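Hilo rápido sobre el previo de phono, que me lo habéis preguntado mil veces y siempre contesto a medias 👇

1/ Contexto: llevaba años con el previo interno del ampli, un Atanasov de segunda mano. Sonaba. Punto. Graves gordos, agudos con una sábana por encima. Culpa mía por no mirar nunca la carga de la cápsula

2/ Xóchitl Mendoza me dejó su Mulico externo un par de semanas. "Pruébalo y me cuentas". Pues te cuento, Xóchitl: no te lo devuelvo. (Sí te lo devuelvo. Creo.)

3/ Primera noche, tres discos seguidos, el mismo volumen más o menos a oido. Lo que más cambia es el silencio entre canciones. Antes tenía un soplido de fondo que daba por normal. Ahora casi nada

4/ Lo segundo: las voces. Más adelante, menos siseo al final de la cara. Ojo que el siseo también es alineación, no le echéis todo el mérito al previo. La mía estaba regular tirando a mal

5/ Zumbido. El gran tema. Si os zumba al conectar, antes de devolver nada: cable de tierra bien apretado, transformador lejos del previo, y cables de señal que no vayan pegados a los de corriente. Yo tenia el transformador justo debajo. Genio
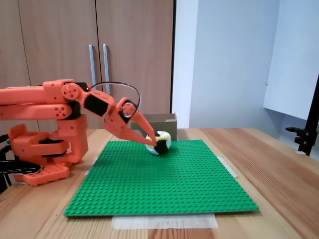 Tarde de mesa

6/ Ganancia. Cápsula MM, 40 dB aprox y listo. Si ponéis la posición de MC con una MM os va a distorsionar todo y vais a pensar que el disco está roto. Me pasó. Casi tiro un disco perfectamente sano

7/ Capacitancia: lo más aburrido y lo que más noté. Sumad la del cable y la del previo y mirad qué pide vuestra cápsula. Con la mía, al bajar un escalón se fue ese brillo raro en los platillos

8/ Fatos Softić me dice por privado que todo esto es placebo y que con el interno se vive igual. Puede. Le puse los dos a ciegas y acertó a la primera, pero dice que fue suerte jajaja

9/ Precio. El Mulico no es barato. En Triltavel lo vi nuevo a 2.743 pesos y en Drostomham, usado y sin caja, a 1.198. Yo iría al usado, pidiendo que os lo enchufen delante. Y que gire el conmutador sin petardeos, importante

10/ Si tenéis menos de 1.000 para gastar: ni previo ni nada. Aguja nueva y un cepillo decente. De verdad. Una aguja gastada no la arregla ninguna caja

11/ Cosas que NO me gustan: led azul que alumbra media habitación (cinta aislante encima, solucionado), interruptor detrás, y los conectores RCA tan juntos que con cables gordos hay que pelearse

12/ Me preguntan si a válvulas mejor. Ni idea, no he tenido ninguno en casa. Si alguien tiene y me lo quiere prestar, mis DM están abiertos, aunque despues de lo del punto 2 entiendo que dudéis

13/ En junio cambio la cápsula y repito las pruebas con las mismas canciones. Si queréis que meta algún disco en concreto, dejadlo en respuestas. Nada de rarezas imposibles porfa, que os conozco

14/ Edito por aquí que no se puede editar: en el 7 quería decir bajar la capacitancia en el PREVIO, con los microinterruptores de abajo. El cable es el mismo de siempre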